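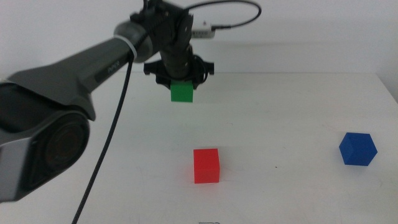 News from the arm bench
By Przemysław Pietrzak

Many members have asked me what is going on at the white table in the back room of the Joron workshop, so the editor gave me a little space in this issue. English is my third language, please be patient with me.

The project is called Conon. We are three persons: Rhea Magbanua makes the software, Ghislain Pelletier makes the mechanical parts and the wiring, and I do the testing and write things down. The goal for this season is modest. The arm should pick up a coloured cube, carry it to another place on the table and put it down again, with the colour chosen by the person at the keyboard. We use red, green and blue.

We started in March with a gripper of our own design, and it was not a success. The fingers were smooth on the inside and the cubes turned while they were carried. In my notebook there are 608 attempts with these first fingers, and in 334 of them the cube arrived where we wanted. The present fingers have ridged pads on the inner side. They hold much better, but the edges of the pads become a little frayed and Ghislain trims them with nail scissors.

The second difficulty was the cable. It must hang free from the wrist, with enough length for the arm to turn and stretch. In April it was too short and pulled out of its socket two times in one evening. Now it is longer, and we check the loop each time before we switch on the power.

Rhea has spent most of the winter on the small camera at the wrist. From there the program must find the cube between the fingers and decide if the arm should move left or right before it closes. Blue is the easiest colour for us. Red gives more trouble, and she believes the reason is the lamps.

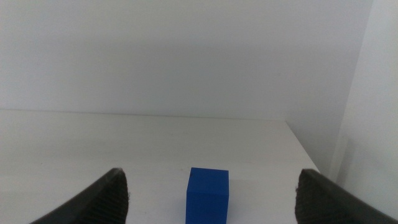

The blue cube between the fingers, seen from the wrist camera.

If you come to visit, please do not lean on the table. When it moves by even a few millimetres we must measure everything again, and this takes Rhea the better part of an hour. Please also stay out of reach of the arm when one of us is at the keyboard. The stop button is beside the keyboard and everybody is allowed to press it.

The next work is stacking, first two cubes and later three. For this the arm must let go very gently, and at present it opens the gripper too quickly. Ghislain would also like to make a new set of brackets, if somebody can lend him a good small vise for a few weeks.

We have spent 1,825 dollars from the project money until now, without the arm. Edmund Makowska has the receipts if you wish to look at them.

Questions are welcome at the bench or in my pigeonhole, number 32.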